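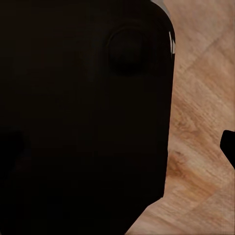

So when do you give up on a sourdough starter? When it has sat there for 11 days without a single bubble and smells like nail polish remover, and I was on day 10 this morning, so I gave it one more feed and went to work.

November 4, 2024. Monday, raining, and I was late because I stood in the kitchen talking to a jar.

I should back up, because I haven't written in here since the weekend before last and a lot of flour has gone through this apartment. The first starter (the good one, the one I'd had since May) died when I went to my sister's and left it on top of the fridge. I came home to a gray puddle with pink streaks in it. Pink means throw it out, everybody agrees on that, and so out it went, jar and all, and I was sadder than a grown woman should be. I had made such good bread with that thing! The Chornovol Street loaf, as my sister calls it, after the bakery on the corner that closed. Big open holes, dark crust, a little sour at the back of your throat.

So this one is number two. Rye flour and tap water, same as before, same spoon even. It puffed up like crazy on the second day and I got all excited and told people, and then it went flat and has stayed flat ever since. I read that this is normal and the early bubbles are just the wrong bacteria having a party. Fine. But nowhere does it say how long the hangover lasts.

Tymofii Panasiuk at work says my kitchen is too cold. He's from a family of bread people, his grandmother had a village oven in Kistska that she fired twice a week, and he speaks about hydration the way other men speak about football. He asked me what temperature the jar was at and I said "kitchen." He closed his eyes for a second. Then he told me to put it in the oven with just the light on, and to use water that feels like a baby's bath, and to stop feeding it so much. Feeding it so much! I've been doing it morning and night like medicine. Apparently I was thinning it out every time it tried to get going. 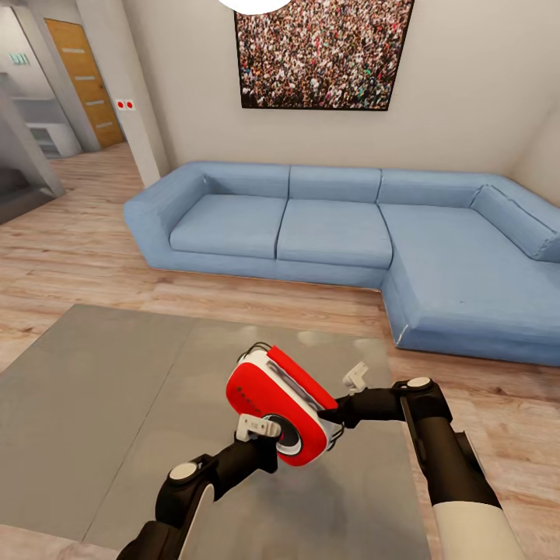

Anyway, I stopped at the store on the way home for more rye and they only had the coarse stuff from Stistcombe Mill, the one in the brown paper bag that leaks out of the corner no matter how you fold it. I bought it anyway. There's now a fine trail of flour from the front door to the counter and I've decided I'm not sweeping until tomorrow. Also bought butter, eggs, the good cheese, and a Fumix, this plastic whisk thing with a bent handle that was on the rack by the register. It's supposed to get dough off itself when you tap it. I tapped it. There is dough on my ceiling — a small amount, but it's up there.

Dinner was eggs on store bread, which I resent a little more each time. It tastes like the bag.

Then I called Mom and she did the thing where she tells me a story I've heard before but adds a new part. This time it was the one about Dad trying to make rolls for their first Thanksgiving and using the oven for a drawer, so all her sweaters were in there. The new part is that one of the sweaters was HIS mother's. No wonder Grandma never came for Thanksgiving. I laughed so hard I had to put the phone down on the counter, right in the flour, and now my phone is floury too. She wants me to bring bread this year. I said of course, like a person who has a starter.

I did the math after we hung up. If it wakes up this week I still have time for a few practice loaves, and I want at least one of those to be the big one, the 1125 gram one, since there'll be a crowd and my cousins eat like wolves. If it doesn't wake up I'm buying a packet of yeast and saying nothing, and if Mom asks I'll tell her it's a mild sourdough. Very mild. 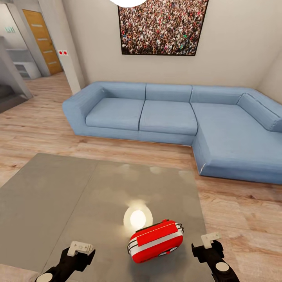 The other thing on my mind is the oven itself. It runs hot on the left side, and I keep meaning to buy one of those little hanging thermometers. The last loaf I made in May's starter was practically two loaves, one pale and one nearly burned, joined in the middle. I could turn the pot halfway through. I always say I'll do that and then I get into a show and forget. Maybe set a second timer? I'll write it on the sticky note with the baby's bath water thing.

Okay, 37 minutes later, because I got up to check the jar and ended up cleaning out the whole spice shelf. I own four jars of cumin. I don't even like cumin that much.

But! The jar! It's been in the oven with the light on since I got home, and there's a bubble. One at the side, down near the bottom, and maybe a second one behind it, though that might be a scratch on the glass. The smell is better too, more like apples than nail polish. I put a rubber band around the jar at the level it's at now so I'll know in the morning if it moved. I taped a note over the oven knob that says JAR INSIDE DO NOT TURN ON, since I know myself.

I'm texting Tymofii a picture of it tomorrow, not tonight, he goes to bed early. Need to remember: rent check, call the dentist back, soak the beans before work.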